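Desk Snack Mix Bag from Tedness
Crackers, peas and bits, all singly wrapped
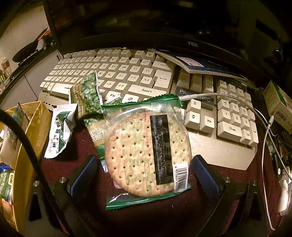 I started selling these mixed bags because I kept eating a whole sleeve of crackers by four in the afternoon and then wondering why I didn't want my tea. If each one comes in its own wrapper you at least have to stop and open the next! The crackers are the round kind, pale gold with rows of little holes and a bumpy top, and they come in clear film with a green strip at each end, so you can see what you're getting before you tear it. The green peas are in their own packets too, and yes, the ones with garlic flavour on the front are the ones everybody writes to me about. I keep mine right by the keyboard, which my sister Kavitha says is asking for crumbs (she may have a point, but she still pinches them).

What you get

Each bag has 21 packets in it, mostly crackers and peas, with a few smaller bits tucked in that change from month to month. I pack them myself on the kitchen table, so if you'd like more peas and fewer crackers just put a note on your order and I'll do my best. I can't do all peas, sorry, I'd run out by Tuesday.

The wrappers have Chinese printing on them. I put a slip in every bag with the ingredients in English, and the same list is further down the order page. Please do read it if you have allergies or you're buying for somebody who has. The crackers have wheat in them and I pack everything in the same place, so I wouldn't risk it if you're coeliac.

How they taste

The crackers are plain and a bit salty, with a proper snap. Lovely with a cup of tea, and very good with sharp cheese if you're at home and near a fridge. The peas are crunchier than you'd think and the garlic does hang around, so perhaps not just before a meeting. Sudheer Nadar, who buys for the Suvarna reading room, has a bag sent over every month and tells me the peas go first and the crackers get saved for the late shift.

Keeping them

Leave them in their wrappers somewhere dry and go by the date on each packet. A drawer is fine. A sunny windowsill isn't, I tried it and the crackers went soft and a bit sad. Once one's open, eat it that day.

Sizes and post

The desk bag is the one on this page. There's also a half bag with 13 packets if you only want to try them, and that one fits through most letterboxes. I post on Mondays and Thursdays. If you order 5 bags or more I pay the postage, and they'll come together in one box.

The next lot goes out after Sat 21 April, so anything ordered before then will be in that batch. The tin version is coming back in September, I've already had two people ask!

Any questions, use the contact form and I'll get back to you in the evening once the packing's done.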